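Perguntas frequentes: encomendas e entregas

Que produtos vende a Arkwood?
Bolachas, chás, compotas e conservas importadas, quase tudo das Ilhas Britânicas e da Hungria. O catálogo tem 140 referências e é revisto em julho.

Preciso de abrir conta para comprar?
Não. Pode encomendar como convidado, mas só com conta tem acesso ao histórico e às faturas antigas.

Qual é o valor mínimo de encomenda?
Não há mínimo para particulares. Para cafés, hotéis e mercearias o mínimo é de 9 caixas, que podem ser de produtos diferentes.

Quanto tempo demora a entrega?
Em Portugal continental, 4 dias úteis a contar da confirmação do pagamento. Para os Açores e a Madeira o prazo depende do transporte marítimo e é indicado no momento da compra.

Posso levantar a encomenda?
Sim, no armazém de Bretton, a partir das 14h. Traga o número da encomenda. Se vier outra pessoa em seu lugar, avise-nos antes por correio eletrónico.

As bolachas podem ser compradas à unidade?
Sim. Os pacotes de shortbread, simples ou de baunilha, vendem-se soltos ou em caixa fechada. Os sortidos Hegedűs vendem-se apenas em caixa fechada.

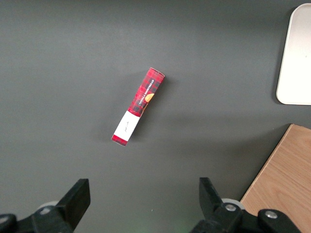

Shortbread de baunilha, embalagem em xadrez vermelho e preto.

Como devo guardar as bolachas depois de abertas?
Numa lata bem fechada, em local seco e afastado do fogão. Não recomendamos o frigorífico. Os pacotes fechados conservam-se até à data impressa na embalagem.

Onde encontro a lista de alergénios?
Na ficha de cada produto, no separador "Ingredientes". Se a ficha e a embalagem não coincidirem, vale o que está na embalagem. Agradecemos que nos comunique a diferença.

Recebi um artigo partido. O que faço?
Envie uma fotografia do artigo e da caixa de transporte no prazo de 4 dias. Pode escolher entre a substituição e o reembolso. Não é preciso devolver produtos alimentares danificados.

Posso cancelar uma encomenda?
Pode, enquanto o estado for "Em preparação". Depois da expedição terá de recusar a entrega, e os portes não são devolvidos.

Que formas de pagamento aceitam?
Cartão, transferência e referência multibanco. As empresas com conta Isatden podem pagar por débito mensal, até ao limite de 2000 euros.

Fazem cabazes com o logótipo da empresa?
Sim, por orçamento. Os pedidos de cabazes são tratados por Norbert Bozsik, através do formulário para empresas. Indique a quantidade, a morada de entrega e a data pretendida.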